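The Wide Streets of Braveddale

A neighborhood built for cars is taking a second look at its pavement and its trees

The streets in the Kallio section of Braveddale are wider than most people expect. Two large cars can pass with room to spare, even with others parked on both sides. The subdivision was laid out when land was cheap and the town wanted fire trucks to turn without backing up. The corners were poured in long curves for the same reason.

Residents have mixed feelings about the result. Parents like being able to see a long way in both directions. People who walk dogs in the summer complain about the heat. Almost everyone who lives near a corner has an opinion about how fast drivers take it.

Many of the intersections have no stop signs. Traffic from the side street yields, and the system depends on drivers slowing down enough to look. Trees planted close to corners make that harder as they fill out. The town trims them in September, starting at the Plemer Road end and working north.

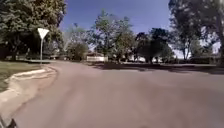

Shade and the road surface

Braveddale has 114 street trees on its Kallio inventory. The list covers only trees the town maintains, so the big ones in private yards are left out, though they often do as much of the work. A crown that reaches over the curb can put a good part of the road in shadow by mid-afternoon.

That matters to the street crew. Asphalt in full sun dries out and turns brittle sooner, and the binder near the top goes first. Shaded pavement tends to hold up better in that respect, but it stays damp longer after rain, and roots can lift the edge of the road. The crew seals cracks on both kinds of street and keeps separate notes for each.

The town has set aside money for 60 new trees. Most will go on the blocks between Plemer Road and Gendum Park, where the lawns run down to the curb without a break. Homeowners can ask for a tree in front of their house if they agree to water it for the first 2 years. The request form asks for the distance to the nearest corner, and anything too close to a yield sign is turned down. 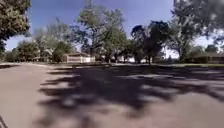 Tree shadow across the pavement in Kallio, with a strip left in the sun.

Narrowing the streets has come up as well. Moving a curb means moving the gutter and often the drains under it, and the town has no plans to do so. For now the crew will repaint the crosswalks near the park, where 2,000 feet of road is due for sealing before winter.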